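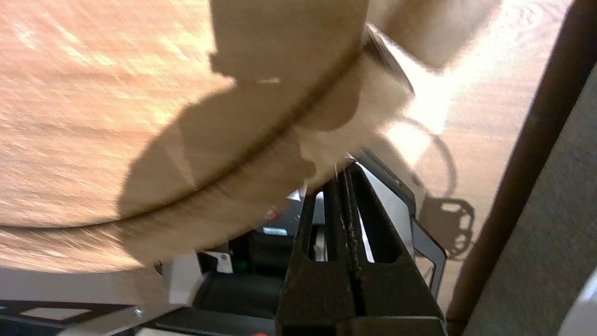 **Call for participants: long-distance trailer towing study**

Skenholm is looking for people who regularly tow a travel trailer, horse trailer or boat with a pickup or large SUV. The study covers one towing season and starts in July. It compares what drivers see at the gas pump with the mileage shown on the dashboard, with and without a trailer attached.

Bratano is paying for the study and has no say in who is picked. Results will be sent to every participant before they are published.

## Who can apply

- You are 21 or older and have held a license for at least three years.
- You own or lease the vehicle you tow with. Company trucks are fine with a letter from the owner.
- Your trailer weighs at least 2059 pounds loaded. A scale ticket is best, but the sticker weight plus an honest guess at cargo will do for the application.
- You expect to tow at least 1000 miles between July and the end of the season.
- Your vehicle has a factory or dealer-installed hitch. Bumper-mounted balls are not accepted.

Gas, diesel and hybrid vehicles are all welcome. We have plenty of half-ton gas trucks already and are short on diesels and mid-size pickups.

## What you will do

You will plug a small Fumow logger into the port under the dash and leave it there. It records speed, engine load, fuel use and outside temperature. It does not record sound. Location is stored only as elevation and grade, so we can tell a hill from a headwind.

At each fill-up you write down the odometer reading, the gallons and whether the trailer was on. Keep the receipts. Once a month you mail the log sheet and receipts in the envelope provided, or send photos of them by email.
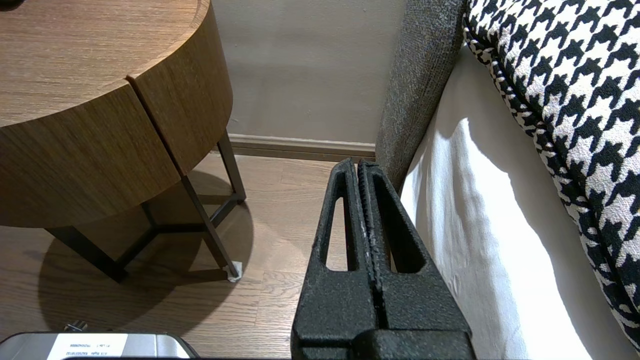
There is one phone interview at the end, which takes half an hour. We will ask about tire pressure, hitch setup, routes and anything that broke.

## Pay

Participants who finish the season get $268, paid by check within 30 days of the interview. If you sell the vehicle or have to drop out partway, you are paid for the months you completed. The logger must come back to us in either case. Fuel, tolls and repairs are your own expense.

## Questions we have been getting

Most of the mail so far has been about warranties and about mixed use. The logger only reads data and draws very little power. If your dealer objects to it during a service visit, unplug it and plug it back in afterward. 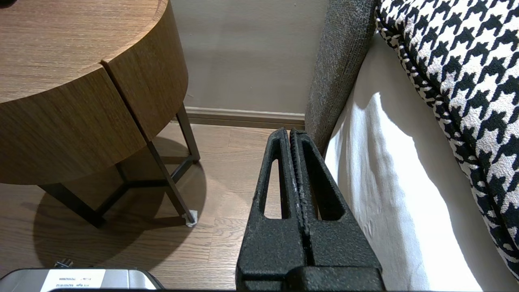
Edileuza Holanda asked whether a truck that tows only on weekends and commutes the rest of the time would be turned down, as she had been told by another study. It would not. We need the unloaded miles for comparison, so please keep logging your fill-ups on the way to work too.

## How to apply

Send your name, vehicle make, model and year, trailer type and loaded weight to Xiaoyan Lei, Towing Study, Skenholm. Put "3849" in the subject line. Applications are read in the order they arrive.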